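To: Zeleke Hall kitchen list
Date: 8 May 2025
Subject: Re: new white cups for the drinks table

I'm not convinced by these. The seller swears the Dotmont cup comes up clean every time, and I'd like to know who has tried it with stewed tea. We bought 28 of something very similar in November and I was scrubbing them within a month.

Look down inside, where the wall meets the bottom. There's a thin brown ring all the way round — fine enough, but that seam is the bit I don't trust. The inner wall looks matt as well, and matt holds on to tea. 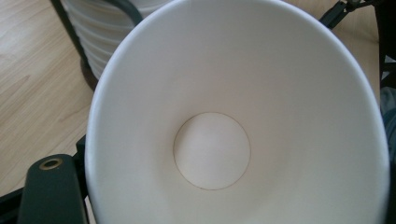 On the Bideo list they say a seam like that is no bother if you rinse straight after use, and that soda shifts the rest.

Fair enough, but who rinses straight after use at our place?

An earlier message said:
> Wutum can do us 102 of the plain white ones, no lettering.
> They stack, and they'll take hot drinks. I can't see what
> there is to argue over. Shall I order?

Not yet, please. Ask for 2 or 3 to try first, leave tea in them overnight, and then we'll talk. I'd want the price without delivery too — last time it was tucked away at the bottom.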